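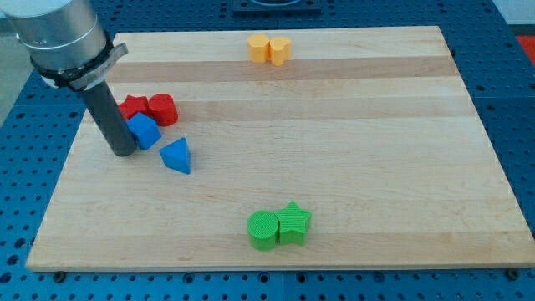 The Case for the Plain Wooden Board

Among the items that pass through the Womora equipment library each year, few attract less comment than the wooden board. It is requested without enthusiasm and returned without remark. This essay argues that it deserves a better place in our planning, and that schools, day centres and workshops which have replaced theirs with moulded trays should think again.

The board we have in mind is large, rectangular and made of light strips joined side by side, in the manner of a butcher's block. It has a visible grain, and the strips differ in tone, a honey brown beside something paler. Set a few coloured blocks on it, red, blue, yellow and green, and each is easy to find. The same blocks on a patterned or perforated surface must compete for attention with whatever lies beneath them. A person who is learning to sort, or learning again after an illness, should be spared that competition.

Moulded trays have their supporters. They are light, they stack, and they come with a recess for every piece. The Campbell centre changed over to them entirely two years ago, and its staff report that clearing up takes less time. We accept the point. The recess, however, settles in advance the question that the activity is meant to ask. Where there is only one place a block can go, the user is matching a shape to a hole. On an open board the user must decide what belongs together, how far apart the groups should stand, and when the work is finished. Those decisions are the greater part of the exercise.

The board also marks out a territory. Many of our members work at shared tables, and a raised edge, even one as modest as the thickness of the wood, tells everyone where one person's task ends. At Justent, where up to 34 people may use the hall in a morning, staff have told us that disputes over pieces are fewer at the tables with boards. We would not rest the whole case on that observation, but it agrees with our own.

Cost is the usual objection. A good board is more expensive than a tray and considerably heavier. Against this must be set the length of its life. Our library holds 633 boards, and over 3123 loans were recorded against them in the last full period. Very few were withdrawn. A scratched board can be sanded and oiled, whereas a cracked tray is thrown away. The Stemeck workshop, which carries out our repairs, still receives boards that were bought when the library opened.

We do not suggest that trays be given up altogether. They suit travel, and they suit those members who find an open surface discouraging at first. Our concern is with the habit of treating the tray as the natural choice and the board as a relic to be kept in a cupboard. Member organisations reviewing their stock before the April order are asked to keep at least one board for each shared table, and to put it out at the beginning of the session with the blocks already on it.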